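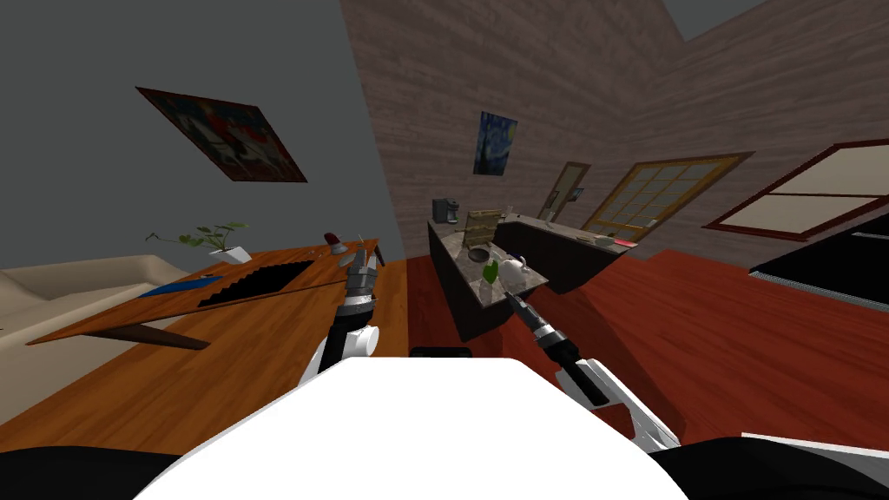

16 abr 2026, taller de la parroquia, tarde

Sigo con el cuaderno de la serie sobre Job. Haiyan no pudo venir, le paso esto luego.

**Sesión 2 (la de «¿por qué a mí?»)**

- Leímos Job 3 entero, en voz alta, sin comentar. Silencio largo. Funcionó mejor que mi introduccion, que quito.
- Mareike: los amigos de Job hacen bien una sola cosa, sentarse siete días callados (2,13). Empezar por ahí la próxima vez.
- Krystyna no está de acuerdo con el guion donde pone «Dios lo permite para enseñarnos». Dice que a ella se lo soltaron en el hospital y dejó de ir a misa un año. Tachado. Buscar otra formulación, o ninguna.
- Pregunta de Henryk sin responder: si al final Job recibe el doble, ¿y los hijos muertos? Mirar el cap. 42 con calma. El ganado se dobla, los hijos no, vuelven a ser siete y tres. No sé qué hacer con eso, lo dejo abierto en la hoja.

**Salmos de lamento**

Probado el 39 en lugar del 22. El 22 la gente lo lleva enseguida a la cruz y ya no habla de lo suyo. Con el 39 sí. El último versículo («aparta de mí tu mirada») les chocó bastante, a Jadwiga la primera. Me pidió la copia.

Traducción: la que tenemos fotocopiada es durísima, frases que no se entienden al oirlas. Comparar con otra antes de imprimir.

**Ejercicio de escribir el propio lamento**

10 minutos. Corto. Varios seguían escribiendo cuando corté, mal hecho por mi parte. Dar el doble y quitar la puesta en común, que lea quien quiera. Las hojas se las llevan a casa, no se recogen (lo pidió Krystyna, tiene razón).

Orden que propongo:
1. Silencio
2. Salmo, leído dos veces
3. Escribir
4. Padrenuestro y a casa

Sin canto final. El de la otra vez era demasiado alegre, quedó rarísimo después de lo que contó Henryk.

**Pendiente**

- Rehacer la hoja 3, letra mas grande
- Hablar con Jadwiga del tema de las visitas a enfermos, quiere que salga de aquí un grupo. Yo esperaría a noviembre, con el mes de difuntos
- Romanos 8,28: ¿sesión propia? Se cita siempre suelto. Leer desde el 18, con el gemido de la creación, o no leerlo
- Devolver a Mareike el comentario de Job, tiene sus notas a lápiz, ojo no borrar
- Llaves del salón, preguntar quién abre el jueves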